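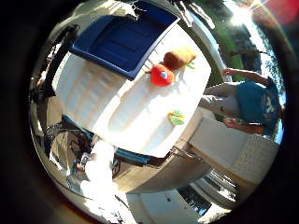 Minutes of the ordinary meeting of the Ruppert Street Toy Library and Playgroup, held in the front room on 2022-08-09. The meeting opened with Till Hellwig in the chair. Apologies were received from the Brodik Road group. The minutes of the previous meeting were taken as read and confirmed. The chair then moved directly to the outdoor play equipment, this item having been held over twice. Members had before them the white plastic play table with the blue tray set into its far end, and the plush food toys, among them the red apple and the carrot with its tuft of green leaves. It was noted that the smooth part of the top suits the younger children, and that crumbs and sand collect in the grooves on the other part.

1. Play table
Moved that the table be retained and not placed on the disposal list. Carried. It was agreed that the grooves and the ridges in the floor of the tray be scrubbed with a soft brush at the end of each session. Detergent is to be used, no bleach. A member asked whether the table could remain outside between sessions. The chair ruled that it is to be brought in, the plastic on the old slide having gone brittle over two summers. Replacement of the table will be considered in January, when the equipment budget is set.

2. Plush food toys
The toys are at present catalogued as a single set and borrowed as such. Several families have asked to borrow individual pieces. After discussion it was resolved that the set remain whole, and that the loan period be reduced from 30 days to two weeks during school terms. Plush items are to be washed in a mesh bag on a cold cycle and dried fully before they go back on the shelf. The catalogue card is to be rewritten - the present wording says only "fruit", and the carrot has been queried at the desk more than once.

3. Shade
Members discussed full sun on the play area in the late morning. Two quotations for a shade sail were tabled, from Coveo and Iveo. The Coveo quotation of $529 includes fittings but no posts. The Iveo quotation did not state the colour or the size of the sail and was returned for clarification. No decision was made. In the meantime the tables are to be moved under the verandah by 11 o'clock on hot days, and hats are to be worn by adults as well as children.

4. Labelling
Ms Brodik's offer of a label printer was accepted with thanks. Labels on hard toys are to go on the underside. Plush toys are to have a sewn tape in the seam.

5. Other business
The gate latch has been reported to council again. The storeroom key is to be signed for - this has lapsed. A request for a second morning session was deferred to the next meeting.

There being no further business, the chair declared the meeting closed.

Action: T. Hellwig to write to Iveo and to rewrite the catalogue card for the plush food set.

Search minutes and notices
Enter keyword
Go

Recent items
Borrowing rules for families
Washing and drying soft toys
Wooden puzzles - missing pieces
Minutes of the January meeting
Session times and fees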